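Building Notes: The Barkholm Warehouse
November 12, 2025
Obed Baidoo

The Barkholm warehouse stands on the north side of Nautiyal Street in Vadesside, between the old canal basin and the rail cut. It was put up by the Joneo Company, dealers in flour and feed, on a lot the company had leased for several years before buying it. The deed describes the lot as having a frontage of 40 feet on Nautiyal Street and running back to the basin wall. No architect is named in the deed, the permit or the first insurance survey. The permit names Joneo as both owner and builder, a common entry for the period. It usually means the owner hired the trades directly and did not let a general contract.

The permit calls for a brick building of two stories and a loft, on a stone foundation, with a flat roof behind a parapet. The roof as built is pitched. Either the design was changed before the walls were topped out or the clerk copied the entry from the line above, which is for a stable and has a flat roof. The stable is gone and its file has no drawing. The first insurance survey shows the pitched roof, so any change came early.

The street front is laid in running bond with pressed brick. The side and rear walls are common bond, with a header course at regular intervals, in a softer brick with a good deal of lime in the mortar. The lintels on the street side are sandstone. Those on the basin side are timber, faced with brick at some later time. The loading doors are stacked one over another in the center bay, with an iron hoist beam above the loft door. The beam is original. The wheel is not, and does not fit the bracket.

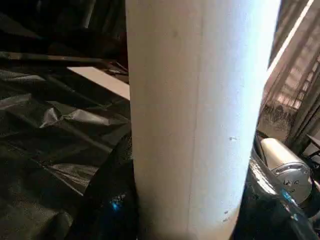 Tall white cylinder with a faint vertical seam.

Inside, the ground floor is divided by a line of timber posts running from front to back. The posts are chamfered above knee height and left square below, where sacks and hand trucks would have worn the edges. Each post carries a bolster block, and the blocks carry the main beam. The beam is in several lengths scarfed over the posts. The joists lap over the beam and are not notched into it. Baidoo's earlier note in this newsletter gave the floor load as 1,000 pounds per square foot. That figure was a copying error and should be struck. The painted sign on the second floor reads 300, and the survey gives the same number for that floor. No posted load is known for the loft.

The company mortgaged the property to a Vadesside bank soon after the building was finished, and paid the loan off before its term. A second loan followed and was not paid off. The bank took title and sold to the Barkholm Paper Company, whose name has stayed with the building ever since, though Barkholm held it for a shorter time than Joneo did. The street directories still list Joneo at the address for one issue after the sale. The listing was probably not updated in time for the printer. There is no lease on record that would put both firms in the building together.

Barkholm made most of the changes that are visible today. The company closed up the center door on the basin side, added the brick stair tower at the rear corner, and put a wood strip floor over the original planks on the second story. It also rebuilt the parapet at the east gable. The newer brick there is harder and darker than the brick below it, and the joint between the two is easy to find from the yard. The permit for the stair tower survives and includes a small plan, the only drawing of the building known from before the present owners' time.

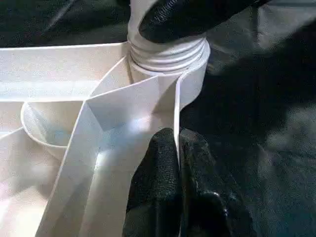 Roof drainage at the Barkholm warehouse has been altered more often than any other part of the fabric. The first arrangement was a wood gutter lined with sheet metal along the basin side, with an outlet at each end. The gutter was replaced by a hung metal one, and the outlets were cut back flush with the wall. Two pieces of the earlier outlet were found in the loft, and readers have asked how they went together. The old outlet was made in a heavy material: a short round collar, threaded on the outside, rising from a shallow cast pan. A nut drew the pan up against the gutter lining, and the leader slipped over the lower end. The thread on the better of the two pieces is complete. The other has lost its collar and is known only by the matching pan. Both have been tagged and put with the loose ironwork on the ground floor.

The leader on the street side runs inside the wall, in a chase left when the brick was laid. It was abandoned when the hung gutter went in and was never filled. Damp staining on the inner face of that wall follows the line of the chase from the loft floor to the sill of the first window. The mortar has washed out of the joints over part of that height, and some of the softer backing brick will have to be replaced. The pressed brick on the face is sound. Repointing of the face should be limited to open joints and should match the lime mix found on the side walls, as the gray cement used in earlier patches has broken the edges of several bricks.

After Barkholm closed, the property passed to a holding company and was let by the floor. Tenants in the directories include a sign painter, a dealer in hotel linens and a maker of awnings. The awning maker stayed longest and put in the skylight over the loft. Its curb was built directly on the roof boards with no flashing on the uphill side, and the rafters next to it show old decay. Sister pieces were bolted on at some point and have held.

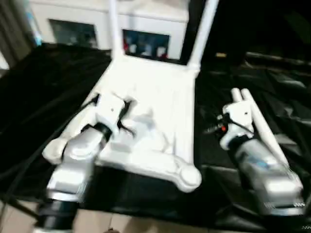 White plastic chair, black cloth.

Work planned for January is limited to the chase and the skylight curb. The chase will be opened from the inside, one section at a time, so that the bolster at the end post can be looked at before the next section is cut. Measured drawings of the post line and the stair tower are finished and will be placed with the permit copies. The loft has not been measured in full. The tie at the east gable is hidden behind boarding, and the boarding will stay up until the hoist beam has been checked.

Two questions remain open in the title. The strip between the rear wall and the basin is described in the Joneo deed as a passage held in common, but the bank's deed to Barkholm leaves it out. The party wall agreement on the east side is mentioned in both deeds and has not been found. Anyone holding papers from the stable lot is asked to write to Obed Baidoo, care of this newsletter.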